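Subject: Re: [duslow-users] Stale incident reports after the August feed change
From: Keerthana Murthy

Panagiotis Kouris wrote:
> Since the August feed change our dispatch maps keep showing lane
> closures for up to 36 minutes after the road has reopened. The feed
> itself looks fine. Is this the Duslow importer or the map matcher?

It is the importer. Version 9 of the feed dropped the explicit "cleared" record. A closure now ends when its ID is missing from the next full snapshot, and the importer only reads the deltas between snapshots. It therefore keeps the closure until the default timeout runs out.

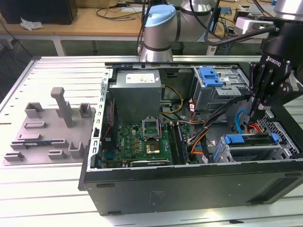

Desktop tower, side panel off.

You can confirm this from the log. Look for segment IDs with an open record and no matching close. On our copy of the Drorar ring road data I found 1521 of them after one night, almost all on ramps. The map matcher had placed every one I checked on the correct segment, so I would leave its settings alone.

There are two ways to fix it. Set snapshot_diff to yes, which makes the importer compare each full snapshot with the last one and close whatever is gone. Or lower the timeout to 11 minutes, which is simpler but will also drop long closures if the feed stalls. I use the first. 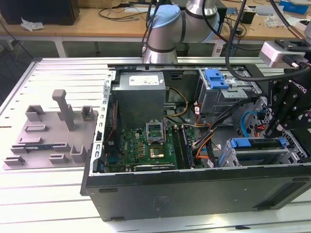
Snapshot comparison needs more memory than delta reading, as both copies are held at once. The importer does not swap well, and on a small machine it will fall behind the feed before it logs any error. Check what the board can take before you order anything. On a desktop board like this one the memory slots are the black ones to the right of the CPU socket, and both the module type and the maximum size will be in the manual. If you can't add memory, split the region file in two and run one importer per half — the segment IDs do not overlap.

One open question is how the Cineson gateway handles a closure that is removed and then reissued under the same ID. I asked on the list last month and got one answer.

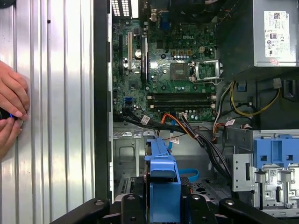
Wai-kit Lu wrote that the gateway treats the reissued ID as an update, keeps the old start time, and so reports a delay that is far too long. Deleting the cached record first avoids it, but the delete has to reach the gateway before the next delta does.

I have not tested that order of events under load. If you have logs from a busy hour, please send them to me off list.

Keerthana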